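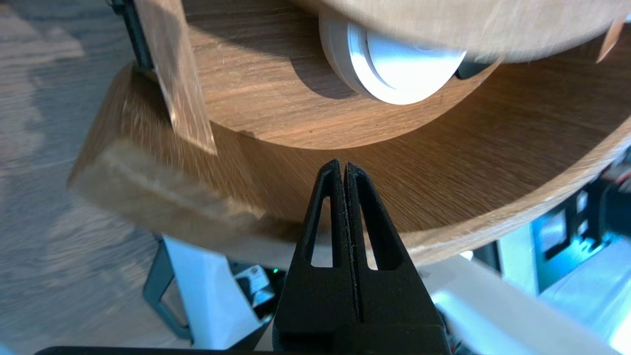 Two tiers in oak, white wheel tucked under the top one. Wovley open day.

Quick write-up before I forget it all. Wovley had the doors open at their Ronalville workshop on 12/03/2025 and I got there twenty minutes after it started, which meant no parking and the last of the egg sandwiches. Sign in, sticker on your jumper, off you go.

Went mainly for the turned and round work. Tables, stands, stools, anything circular. They do plenty of square stuff as well but I've got a shed full of square stuff.

Timber store first. Cold in there. Oak mostly, some ash, a small stack of blackwood that everyone wanted to touch. Boards stickered right up to the rafters. Asked what they pay per cube and got a smile. Fair enough. They said 133 round tops went out the door last year, a lot more than I'd have guessed for a place that size.

Machine room next, earmuffs off a hook by the door. They glued up a panel for us, then cut a disc out of one glued earlier, 700 mm across, on the bandsaw with a circle jig. Very simple jig. A pin, a sliding bar, a stop. I've been making mine far too complicated for years. Edge cleaned up on the router after that, then sanded by hand because they reckon the machine leaves flats on the end grain. Could not see any flats myself but my eyes are my eyes.

The piece I spent longest with was the tiered one. Big oak disc at the bottom, smaller round tier stacked over it, and a white wheel up under the rim of the top tier. Smooth glossy plastic, the wheel. Not the prettiest thing next to all that honey coloured oak, and a bloke beside me said so, loudly. I didn't mind it. It sits well back under the overhang and from standing height I doubt you'd notice. Crouch down and you do.

Lovely straight grain on the big disc. Finish is light, nothing thick or shiny on it, you can still see it's timber. The grain on the side of the upper tier runs vertical, very fine. I'd have liked to ask how they got that side face so even but the group was moving on and I got shuffled along with it. Will email.

Finishing room was closed off, fumes, so we looked through a window. Hardwax oil, two coats, a day between. They've gone off lacquer altogether. Somebody asked about red wine and rings and the answer was wipe it up. OK then.

Upstairs is the hardware room and this was better than it sounds. Drawers and drawers of it. Castors, bearings, feet, little felt pads. They buy a lot through Bielecka and the catalogue was lying open on the bench, thick as a brick. Part 3132 was circled in pen, a small roller, so I copied the number on my hand and it's still there now, two showers later. Worth a look if you're doing anything that has to turn or roll and you don't want a metal bearing grinding away. Price wasn't marked.

Tea was in the old paint shop. Pluradico had a table there with sandpaper samples and abrasive discs, 4 grits to a pack, free if you left your email. I left my email. The 180 is good. Haven't tried the others yet.

Seconds sale out the back, cash or card. Offcuts by the kilo, some trays with a bit of sapwood showing, a few stools with a filled knot. Prices were keen. Got there late so the round tops were gone, every one, and I came home with a bag of oak ends and a stool I dont need. The stool's in the laundry now with the pegs on it.

Things to know if you go. Closed shoes, they do turn people away. The stairs to the hardware room are steep -- there's no lift. Kids allowed in the store and the tea room, not near the machines. Toilets are across the yard and the light's on a timer, so wave.

Next one is in May. They're talking about letting people have a go on the circle jig with their own blanks, bring your own timber, dry, no nails in it. Bookings by email only, the phone goes to the front office and they dont take names. I'll be there for the start this time, parked by the bottle shop and straight to the seconds.

Photos of the jig to come when I work out where my phone put them.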